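Sorting it out: an afternoon with Rocío Barrera

Rocío Barrera has been running the sorting table at the Neltstead toy library for three years. Before that she worked in the packing hall of a mail-order firm in Illitz, and she says the two jobs have more in common than people think.

"It's the same problem," she says. "Things come in mixed up and they have to go out in the right box. At Illitz it was bathroom fittings. Here it's bricks."

The library lends out building sets by the month. When a set comes back it is almost never complete, and it usually contains pieces from at least one other set. October is the worst time. Families who borrowed over the summer finally bring everything back, and the returns cupboard fills up in a few days.

I met her at nine in the morning, before the library opened. She was already at work with a mug of tea and a tray of small axles, which she was putting into a tin by length. She didn't stop while we talked.

I asked her how she decides what goes where. "Colour first," she said. "I know a lot of people who'd tell you shape first. Gareth would tell you shape first. But if you've got a child helping you, or anyone new, they can do colour straight away without any explaining. Shape comes after, when the pile's smaller."

Gareth Tapley looks after the catalogue and did disagree, when I spoke to him later. His view is that colour sorting looks tidy and hides the work. "You end up with a lovely box of red," he said, "and then you need one particular red piece and you're digging for ten minutes. If you sort by shape you can see the colour at a glance anyway." He has tried to bring in a shape system twice. Both times it lasted until the next big return.

Rocío was quite relaxed about this. "He's right for his job. He's looking for one piece. I'm trying to clear a table."

The containers have changed over the years. The library began with shoeboxes, then biscuit tins, which were noisy and dented. For a while there was a set of deep lidded crates, 28 of them, bought second-hand from a school in Aguiar. Rocío didn't like those at all.

"You couldn't see in, so you had to take the lid off, and then where do you put the lid? And the bottom ones never got opened. We found a whole farm set in one that we'd written off."

She now prefers open-fronted bins, the sort you see on the wall of a garage. You can drop a piece in without looking properly and you can tell from across the room which one needs emptying. They come in several colours, so for the main brick colours she doesn't bother with labels. Near matches are where the arguments start. Orange is the awkward one. The library has fewer orange bricks than anything else, and for a long time they had no home and went wherever there was space.

"Orange goes with yellow," she said. "I decided that. It's not perfect, but people remember it."
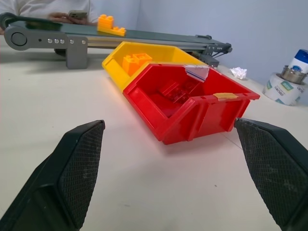
Red with red, orange in the yellow bin, and another piece on the belt.

I asked whether the small conveyor makes any difference to the speed. She thought about it and said she didn't have a strong opinion. What she likes about a belt is that it gives you one piece to think about. With a heap, she said, you spend half your time choosing what to pick up.

Stuck-together bricks are her main complaint. Her rule is that everything gets pulled apart before it goes in a bin, however small the stack, and she keeps a blunt plastic wedge in her apron pocket for the stubborn ones. Kristof Dierckx, who helps with the larger sets, has a habit of leaving pairs joined if they are the same colour. "I find them," she said. "I know they're his."

Mending and topping up comes out of a small budget. A bag of 40 mixed bricks will usually put one set right, and she keeps a list on the cupboard door of what each set is short of. Wheels are always on it – so are window frames, which snap.

She finished the axles at twenty to ten and put the lid on the tin. There were two more bags of returns waiting by the door, and she went to fetch the first one.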